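Lista de revisión de la sala de formación y el almacén anexo, planta 4
Noviembre. Por Felista Koech

Revisión hecha a las 9:30 con Salim Kirui. Se marca SÍ, NO o PENDIENTE, y debajo va el comentario.

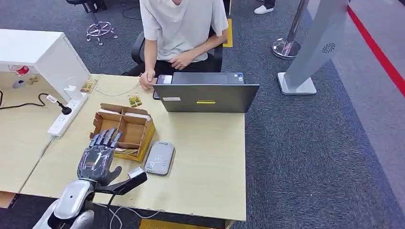
1. Salidas y pasillos

Puerta principal abre sin llave desde dentro: SÍ.
Puerta del almacén abre hasta el tope: NO. Roza con la estantería Hastberg. Hay que correr la estantería hacia la ventana y volver a anclarla.
Ancho libre del pasillo: SÍ, 149 cm en el punto más estrecho.
Plano de evacuación a la vista: SÍ, pero es el anterior a la reforma. Upendo Temba tiene el nuevo.

2. Extintores y detección

Extintor junto a la puerta: SÍ. Presión en zona verde, precinto intacto.
Extintor del almacén: PENDIENTE. El soporte está flojo y la etiqueta de revisión no se lee.
Detector de humo: SÍ. Probado con el pulsador, suena en conserjería.
Luz de emergencia: NO. La del almacén se apaga a los pocos minutos. Pedida batería a Ekovano.

3. Electricidad

Cuadro cerrado y rotulado: SÍ. El circuito 46 sigue con el nombre escrito a lápiz.
Diferencial probado: SÍ.
Regletas en cadena: NO conforme. Dos regletas enchufadas una a otra detrás del armario. Retirada una durante la visita.
Tapas de enchufe completas: SÍ.

4. Almacenamiento

Cartón y papel lejos del radiador: PENDIENTE. En el almacén quedan cajas plegadas a menos de un palmo.
Carga máxima indicada en baldas: NO. Falta el rótulo en las dos de arriba.
Productos de limpieza bajo llave: SÍ. Falta la ficha de seguridad del desengrasante Drerkden; se queda fuera de uso hasta tenerla.

5. Botiquín

Contenido según lista: NO. Faltan vendas y suero, y las tijeras están en otro cajón.
Teléfonos de urgencia actualizados: SÍ.

Plazos: puerta y batería, antes de acabar el mes. El resto, en la próxima ronda. Avisar a Shabani Okoth cuando se mueva la estantería, porque el taladro lo tiene él.

Relacionado
Revisión de la escalera de servicio
Cómo rellenar el parte de incidencias
Taller Makokha: comentarios a la última inspección

Este sitio usa cookies propias para recordar sus preferencias. Aceptar | Configurar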